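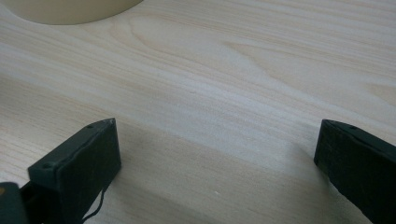 Table top, pale veneer, light from the far side.

Korkor Agyeman
November 23, 2021
Last updated: same day, post 8 corrected
Filed under: Home / Furniture care / Threads

1/ Notes on veneered table tops, mostly for Teresa Falcão, who asked how I look after mine and got a very short answer at the time. Longer answer follows.

2/ The pointed loops in the grain are called cathedral figure. You get them when the log is sliced flat, so the knife crosses the growth rings at a shallow angle. Slice the same log on the quarter and you get straight lines and a much duller table.

3/ Figure matters for cleaning because the open, early-wood parts of the grain hold dirt longer than the dense parts. Wipe along the grain. Wiping across it drags grit over the ridges, and on a matte finish the scratches show up as short pale ticks.

4/ Cloth: cotton, damp, wrung out hard. Second cloth, dry, straight after. I don't use spray polish. The silicone in some of them makes a later refinish difficult and the sheen goes patchy on anything matte.

5/ Inspect in low, raking light. Overhead light hides everything. With the light coming in from one end, the far half of the top goes bright and the near half goes grey, and the interesting marks are usually near where one turns into the other. Then turn the table round, or walk to the other side, and look again.

6/ Cups and canisters. Anything with a round base that lives on the table should be moved now and then. The wood under it gets no light, and pale veneers yellow or go pinkish with exposure, so a pot left in one place since July can leave a disc of the old colour. It evens out slowly once uncovered. Sanding it out is a bad idea on a face veneer - there's less wood there than you think.

7/ White rings are a different fault. Those are moisture trapped in the finish, not in the timber. Leave them a day or two in a dry room before trying anything. Most of mine have gone by themselves.

8/ Sizes, for anyone ordering a cover. My end leaf is 522 mm by 442 mm (I first typed 422, sorry). Add 27 mm per side for the drop. If you add less, the corners ride up every time somebody leans on them.

9/ Sheets. Anything soft with a sheen to it, like the grey stretch in the next picture, will take a crease and keep it. Smooth it before it goes down on the table. A fold left under a heavy object can print a line into a finish that hasn't fully cured, and new finishes take longer to cure than the tin suggests. Plastic film directly on fresh oil is the worst combination I've tried. Put a cotton layer between them.
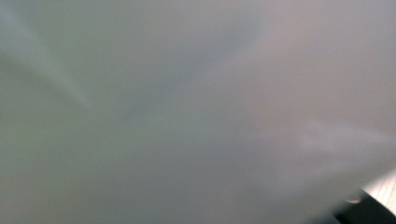

10/ Storage, if the table is going away for the winter:

- Clean it and let it stand uncovered overnight.
- Cotton sheet first, plastic over that, open at the bottom edge so air can move.
- No tape on the veneer. Tape to the sheet only.
- Store flat or upright on the long edge, never leaning at an angle. A leaning top will bow.
- Keep it away from radiators and outside walls.

11/ On products, before the replies start. I've used the Isance wax and the Teltora wax. Isance is softer, goes on with less effort, and needs doing more often. Teltora takes proper buffing and is slightly glossier than I'd like on pale wood. Neither is cheap. Test on the underside, and give it a full day before judging the colour - both look darker for the first hour or so.

Teresa also asked about the small chip on the long edge of hers. A wax filler stick in two shades, blended on a bit of scrap with a warm knife, is enough for something that size. Match the lighter shade to the background and streak the darker one through it in the direction of the grain. Pictures of that when I've been round with the sticks.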